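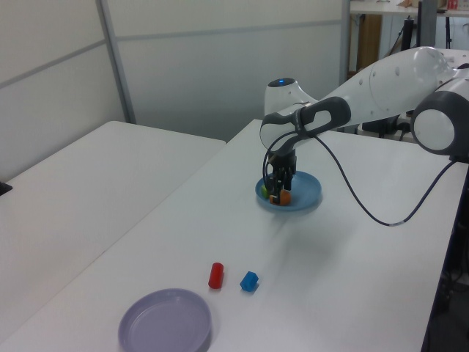 Light blue plate, red cylinder, blue hexagonal prism: a few of the regulars on the white table.

Questions I get about the shapes and the plate

I run the little play and sorting page over here in Istville, and the same handful of questions keeps landing in my inbox. So I finally sat down one Sunday and typed up my answers. If yours isn't covered, write to me anyway, I like the mail!

What's the plate for?

It's home base. Whatever we're sorting goes onto the plate or comes off it, and that's pretty much the whole game. I like one with a shallow raised rim, so small pieces stay put when somebody bumps the table (somebody always bumps the table). A tray works too, but I find trays too roomy and everything drifts into the corners.

Do I have to buy a set?

Nope. Mine is a mix. Some of it came from a bin at Pusden, the thrift place, where I paid 63 cents for a bag of odds and ends, and the rest I ordered from Wundia over a couple of years. Mixed sets are more fun anyway, because the sizes don't match and you get to argue about which piece is taller.

Which shapes should I start with?

A cylinder and a block, in colors nobody could mix up. Red and orange are closer than you'd think under a yellow bulb, so if your kitchen lighting is warm like mine, swap one of them for blue or green. Once those feel easy, bring in a hexagonal prism. Kids love that one. They'll call it a nut, a stop sign, a cookie, whatever, and then you get to count the sides together and find out it's six and a stop sign has eight.

Why a white table?

Bright colors pop on it and I can find things! We used to play on a patterned tablecloth and I lost a green piece on it for most of April. If your table is dark or busy, lay down a sheet of white poster board and tape the corners.

How many pieces should be out at once?

Fewer than you want to put out. I keep a couple on the plate and a couple standing in front of it, and the rest stays in the box. When I dump everything out we build towers and forget the sorting (also a fine afternoon, just a different one).

How long does a round last?

With my crew, until snack. I set the timer for 30 minutes and we rarely hear it go off.

How do you clean everything?

The plate goes in with the dishes. For the pieces I use a damp cloth and a drop of dish soap, then a dry towel. Don't soak anything painted. I did that once with an older batch and the sink turned pink.

Where do you store it all?

In a lidded box from Vainio that fits on the bottom shelf, with the plate lying flat on top. I tried sorting by color in separate jars and kept it up for exactly one week.

Can I use your ideas with my class or group?

Please do! You don't need to ask. If you come up with a good variation, send it along and tell me what ages you tried it with. I'm always short on ideas for the older ones.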